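Print this page | E-mail this article

Reading room table

A reading room table is a long table for the shared use of books and papers inside a library. It is distinct from the carrel, which seats one reader, and from the counter, where items are issued.

Form

Most are rectangular, with seating on the two long sides. Tops are commonly of pale wood, as dark surfaces give a strong contrast with white paper and tire the eyes. 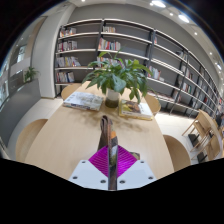

Placement

Tables usually stand end-on to the shelving so that readers can reach the stacks without passing behind occupied chairs. At Flallby the aisle between table end and shelf is 3 feet wide.
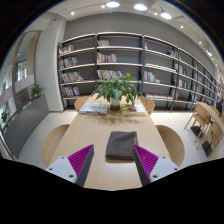
The Frandsen plan, used in smaller libraries, sets tables parallel to the windows instead – an arrangement that reduces glare but lengthens the walk to the shelves.

Care

Oil finishes are renewed yearly, often in February when use is low. The Prinell library, with 200 seats, closes one bay at a time for this work.

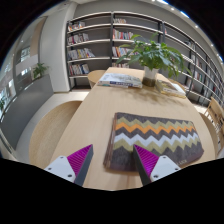 Lacquered tops need only a damp cloth. Abrasive cleaners dull the surface and are avoided – scratches in lacquer cannot be spot-repaired as easily as those in oil.

See also: Carrel; Library shelving

Print | E-mail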